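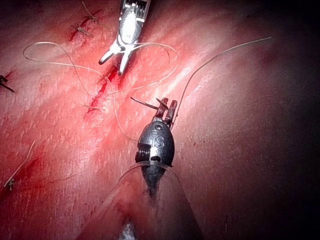 1. Open (2 min, no more)

Thank Treasa Gilmartin for the invite. Say who I am: public defender side, Rurley county, arraignment court mostly. Not here to rehash bail. Topic is what happens AFTER release, conditions, and how people get pulled back in for missing them.

Ask the room who has read a release order start to finish. Wait for hands.

2. What a release order looks like

Two pages, small type. Client gets it at the counter, signs, leaves. Usually tired, usually hungry, wants to call their mom.

Standard stuff: show up, no new arrests, keep address current. Then the add-ons. Check-ins, curfew, stay-away, testing, ankle monitor.

Point: judge picks add-ons in under a minute. Client lives with them for months. Go slow on that.

3. The Watkins story (got her OK to tell it)

Ms. Watkins, first arrest, shoplifting. Released with weekly check-in, office in Clonia. No car. Bus is 40 minutes each way and the last one back leaves before the office closes.

Missed 2 check-ins. Called both times, left messages, no note in the file. Warrant. Spent 7 nights in on a charge that got dismissed in August.

Pause. Dont editorialize.

4. Technical violation vs new offense

Define both!! People mix these up, reporters too.
- technical = broke a condition, e.g. missed call, late for curfew
- new offense = new charge
Different hearing, different risk, should be different response. In our court they get the same warrant form.

5. What we're asking for

Phone check-in as default. Grace period before any warrant, 28 hours is what Isemel uses, ask Chelsea Mellor to speak to that if she's in the room. Reason for each add-on said out loud, on the record. Plain language sheet stapled on top.

Someone will ask about stay-away orders. Answer: no grace period there, those are seperate, victim gets notified same day.

6. Questions

If the prosecutor's office asks about cost, hand it to Treasa. She has the spreadsheet.

Sign-up sheet by the door. Get my clicker back.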